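**Pledham bench: teaching by hand, month two**

The arm on the Pledham bench is now taught almost entirely by hand. Kai Brinkmann switches it to free-drive, takes hold of it above the wrist and moves it through the job while the controller logs joint angles, gripper state and the wrist camera. Remote control from the second desk is kept for the insertion step, where a hand on the arm adds more force than the fitting will tolerate.

We closed January with 300 usable demonstrations against a target of 800. Roswitha Hellwig rejected a fair number on review. The commonest fault was a pause of two or three seconds before the grasp, while the person teaching shifted their grip. A policy trained on those recordings learns the pause as well, and the Herberg group reported the same thing with their own arm last year.

The second fault concerns where the wrist points between moves. In free-drive it is easy to let the last joint roll back, and the camera then records the ceiling and the upper wall for part of the approach. 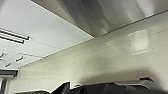

Stretches of that sort carry no information on the position of the part. Ezequiel Nava has tried two remedies. Trimming them out left a jump in the joint trace which the smoothing filter handled badly. Keeping them and masking the camera input worked better, but it needs a flag set by hand for each recording, and so far only Ezequiel sets it consistently.

From now on, please do the following when teaching:

- Start with the wrist camera facing the bench and keep it there through the approach.
- Settle your grip before pressing record — the log can wait.
- Use remote control for insertion, at the reduced speed setting.
- Discard a bad take at once, using the pedal.

The Vovard controller update is still outstanding. Until it is installed, the gripper state lags the joint log by 2 samples, and Carola Fuchs corrects this at export. Raw files copied straight from the bench machine do not have the correction applied. Requests for bench time go to Benedikt Albers, before noon if they are for the following morning.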